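Musus Community Kitchen Appeal: Progress Report to the Petrauskas Fund
Reporting period ending in October
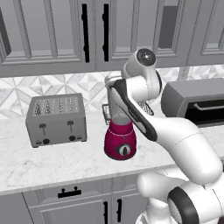 The appeal was established to equip a shared kitchen at the Uvusine neighborhood center, where member households can prepare meals for residents recovering from surgery or long illness. The Fund's first payment was received at the start of the period and has been applied to the deposit on the kitchen fit-out and to the cost of two public fundraisers. The layout submitted with our application remains unchanged. The specification calls for gray cabinets above and below the counter, a tiled backsplash, and space on the countertop for a blender and a four-slot toaster. Bids have been requested on this basis, and the lowest compliant bid is within the approved budget.

Fundraising

The spring supper was attended by 248 guests. Ticket income covered the rental of the hall in full, and the remaining proceeds were transferred to the appeal account. Utell, a local stationery retailer, donated a share of one Saturday's sales and has agreed in writing to repeat the arrangement next year. The sponsored walk drew 99 registered walkers. Pledges from the walk are still being collected, and the final figure will appear in our next report.

Meal deliveries

Pending completion of the kitchen, meals continue to be prepared at the parish hall under a temporary agreement. Deliveries reached 31 households during the period. Nkrumah Asante, who coordinates the routes, has asked that the evening delivery be moved to 5:30 p.m., as several recipients take medication with food. The change has been approved.

Matters requiring attention

The parish hall agreement will expire before the fit-out is complete. We have requested an extension and await a reply. The center's electrical inspection was postponed once at the contractor's request, and a new appointment has been confirmed.

We request release of the second payment on the terms set out in the grant letter. Receipts and bank statements are enclosed. Questions may be directed to Gitau Mabula, Appeal Director, at the Musus office.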